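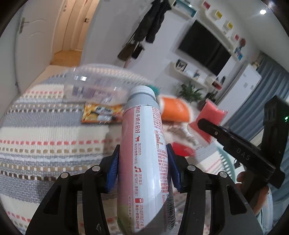
Figure 3.1. Milk bottle with screw cap. The barcode sits near the lower right edge of the label.

Unit 3: Package format, label space and shelf life in liquid milk
Lecturer: Tassanee Wiriya

These notes cover the second half of the unit. Read them with the heat treatment table from Unit 2, which is not repeated. Students who missed the Saturday practical should copy the titration results from a lab partner before attempting the problem set.

3.1 Terms

Primary package: the container in contact with the milk.
Secondary package: the tray, sleeve or shrink film that groups primary packages.
Headspace: the gas volume between the product surface and the closure.
Principal display panel: the part of the label a shopper is most likely to see first. National codes define it differently, and the definition used in an assignment must be cited.

3.2 Spoilage routes

Liquid milk fails by one of four main routes: microbial growth, enzymatic breakdown, oxidation, and physical separation. The package has little influence on the first once the product is filled, provided the seal holds. Its influence on oxidation is large.

Light-induced oxidation begins with riboflavin, which absorbs in the blue and near-ultraviolet range and acts as a photosensitizer. The products include methional, formed from methionine, and several aldehydes from the fat phase. Panels describe the result as cardboard or burnt feather. Skim milk often shows the defect sooner than whole milk under the same lamp, as more light penetrates the product.

Oxygen enters in three ways: dissolved in the milk at filling, held in the headspace, or by permeation through the wall and closure. Dissolved oxygen is controlled by deaeration upstream. Permeation depends on wall material, thickness, surface area and storage temperature.

Worked example (Kureck line). The Kureck line is a teaching case used throughout the course. A bottle has a nominal fill of 900 mL and brimful capacity of 950 mL. Headspace is therefore 50 mL. Taking air as 21 per cent oxygen by volume, the headspace holds 10.5 mL of oxygen at closing. Flushing with nitrogen to a residual of 2 per cent reduces this to 1 mL. State the temperature and pressure in your answer – marks were lost on this last year.

3.3 Bottles and cartons compared

Bottles pour cleanly, reclose well and tolerate rough handling in a household fridge. Cartons stack densely, travel flat or on the reel before forming, and give a continuous printable surface on most sides. The aseptic carton usually combines paperboard, polyethylene and a thin aluminum layer. The paperboard carries the load and the aluminum blocks light and oxygen. Recovering the three materials after use requires a repulping plant with a separate stream for the plastic and metal residue.

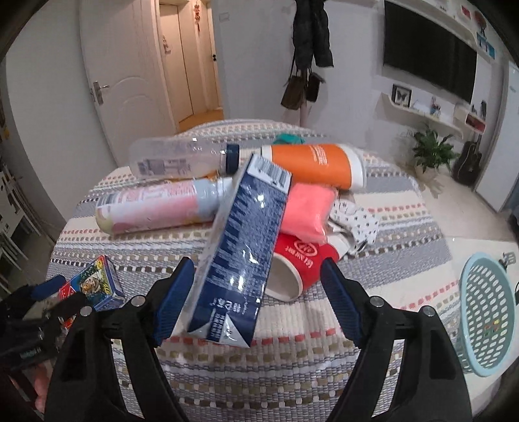
Figure 3.2. Dark blue milk carton with white print. The barcode runs along its upper edge.

Folded corners are the weak points of a carton. Flex cracking in the aluminum at a crease may not cause a leak, but it raises the local oxygen transmission rate. The dye test in Lab Manual section 8 detects leaks and will not detect this type of damage.

3.4 Label space

Mandatory particulars compete with brand copy for the same area. When label area is reduced, type size falls first, then white space. Barcodes need a quiet zone on both sides and adequate contrast between bars and background. Light bars on a dark ground are a reversed code, and many scanners are not set up to read them. Red bars on white also fail under red light, as the scanner sees little contrast.

3.5 Reading

Fonance case packet, pages 50 to 70. Omit the costing appendix.
Kourkoulas handout on closure torque.
Galside distribution case, questions 1 to 4 only.

3.6 Problems

1. Repeat the Kureck calculation for a residual oxygen level of 8 per cent.
2. Explain why a clear bottle stored in a closed secondary package may outlast an opaque bottle with a poor closure.
3. List the data needed to estimate permeation through a screw cap. Indicate which can be measured in our lab.

Problem 3 is due at the start of the next lab. Show units at every step.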